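Why do councils say "free" when somebody pays?

Grown-ups in politics love the word free. Free buses! Free swimming! Free school lunches! It sounds like a present. But when a politician offers you a present, it is worth asking who bought it.

Take the town of Itum. Last November the council leader, Gudrun Berge, said every bus would be free for children. Lots of people clapped. The bus drivers still wanted their wages, though, and the buses still needed fuel. So where was the money coming from?

It came from tax. Tax is money that people and shops have to pay so the town can run things. In Itum, each home was asked for 2 extra coins a week. That may sound tiny. Itum has 3,385 homes, so it soon becomes a big pile. 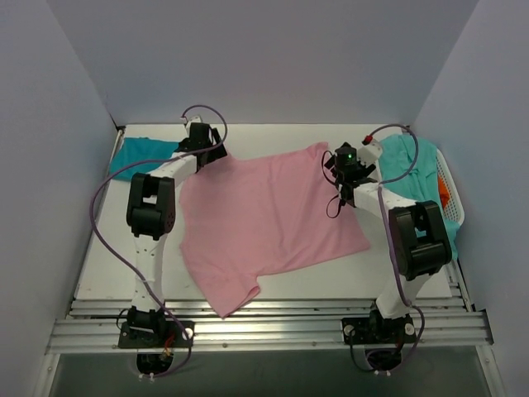

Was that a bad idea? Maybe, maybe not. Vilgot Lie, who sits on the same council, said it was fair, as children need to get to school. Kerstin Nyberg voted against it. She asked how many children used the bus and was told 518. Then she asked how many of those already had a bus pass paid for by the town. The answer was 297, more than half. That is the sort of question I like — a bit annoying and very useful.

Be careful with her side too. People who want lower taxes make promises as well. They may say "we will cut waste" and never tell you what the waste is. Is it the library? The park? The person who mends the swings?

So next time you hear a big promise, try asking these:

Who pays for it?
Who gets it?
What happens if the money runs out?

If the answer is very long and has no numbers in it, ask again.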